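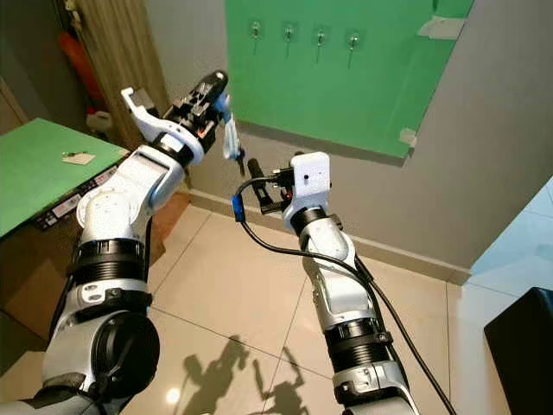

**Figure 4(a).** Hook board on the wall, with four hooks in one row and a small blue-and-white item held in front of it.

### 4.2 Hanging storage for small items

The household survey conducted in Murndale recorded 291 small items that residents described as "often misplaced." Keys, tags, and short straps made up most of the list. Of these items, 121 had no fixed place in the home at the time of the first visit. The remainder were kept in drawers, in bowls, or on the nearest flat surface, and their location changed between visits in many cases.

On the basis of these findings, Bragança and Chin proposed that a hanging place be treated as a separate category of storage. A hook differs from a shelf in two respects. It accepts only items that have a ring, loop, or strap, and it leaves each item in view. The category covers fixed hooks as well as improvised hanging points, such as a cord at a door or the handle of a cabinet.

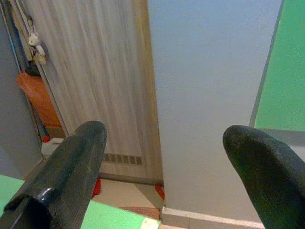
**Figure 4(b).** Door area with a small white plush toy hanging from a dark strap or cord. A ventilation grille is set low in the door.

Door areas require care in coding. Soft items hung near a door may be decorative, or they may mark a place to which other belongings are later added. Coders were instructed to record the item and its support separately, and to assign no purpose unless the resident stated one. Items on the floor below a hanging point were entered under "floor, adjacent" – a code that was added in April after the Livdale pilot.

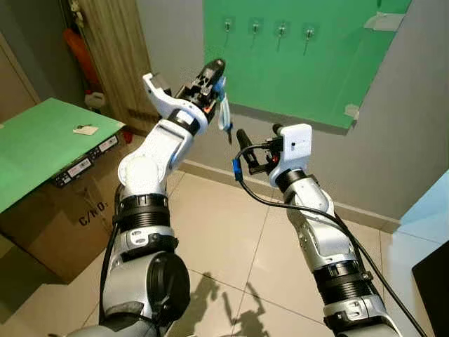 **Figure 4(c).** Cardboard box with a green board across its top and a small white tag with a ring on the board. The hook board is on the back wall.

Temporary surfaces form a further group. A closed box, a stack of magazines, or a loose sheet laid over a carton can hold small items for long periods, and residents seldom named such surfaces when asked where their belongings were kept. In Figure 4(c), the tag is coded as "temporary surface," although the hooks are in the same room. Distance to the nearest hook is entered in a separate field and has no effect on the code.

Agreement between the 2 coders was lowest for this group. Most disputes concerned boxes that residents had used for both storage and support. These cases were settled by discussion, and the original codes were retained in the data file.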